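Land update, finally

22 November 2023

Ok quick one, have to leave in 20 min and I promised people an update on the acreage hunt.

So. The Valdovinos place is off. 80 acres, good price, and we walked the whole thing back in June with Danilo Abella, who was nice enough to drive out. Loved it. Creek on the low side, old hay field up top, somebody's deer stand still in the trees. But no recorded easement for the driveway. None. The neighbor has "always let folks through" and I'm sure he's lovely but I am not buying land on a handshake. Our lender said the same thing in longer words.

Second one was outside Flullville. Smaller. House needs a roof, well pump is original to the house I think, barn is in better shape then the house. Seller wanted to keep the timber rights. Pass.

Which leaves Clilimero Road. Didn't even want to go see this one, the listing was so bad. One line about "potential" and a wrong lot number. Charito Buenaventura talked me into it.

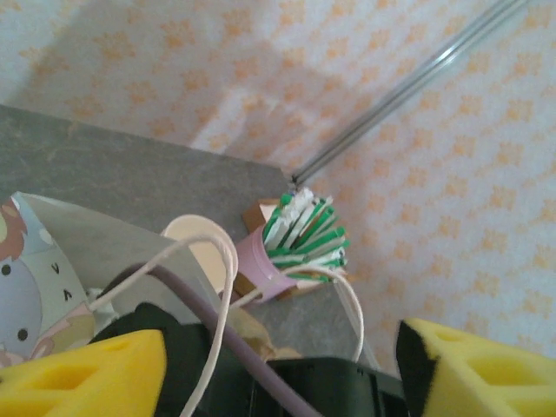
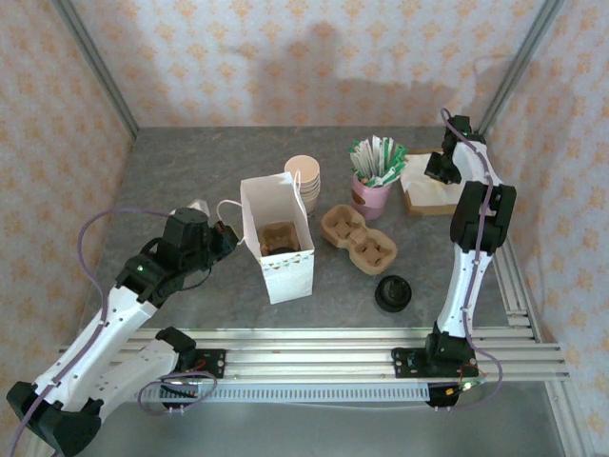
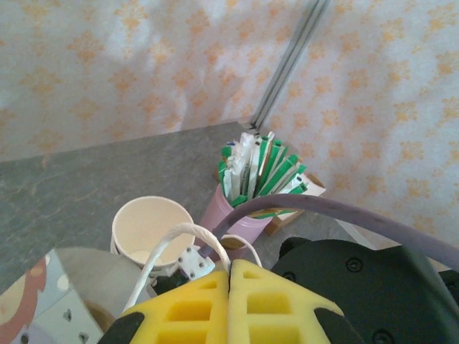

What we know about Clilimero Road

75 acres, mostly fenced. Fence is ok on the north, junk on the south. County road frontage the whole east side, so no driveway drama. City water stops short of the property line and the quote to bring it in was $3000, which I made them repeat. There's a catch I'm sure. Asking Angelica Manalo to read the utility paperwork before I get excited.

No house. Just a pad and a septic tank from a mobile home that got hauled off. Need the permit history on that septic, the county office says they have it "somewhere."

Soil guy comes next. Then the survey, the last one used a fence post as a corner marker and the post is gone. Great.

Benjie Dumlao wants to lease the back pasture for hay if we close, which would help alot with taxes the first year. Nothing signed, just talk at this point.

Anyway. Offer goes in after the septic records show up. If anybody has dealt with rollback taxes on ag land please comment, I've read the county page three times and still don't get it.

Gotta run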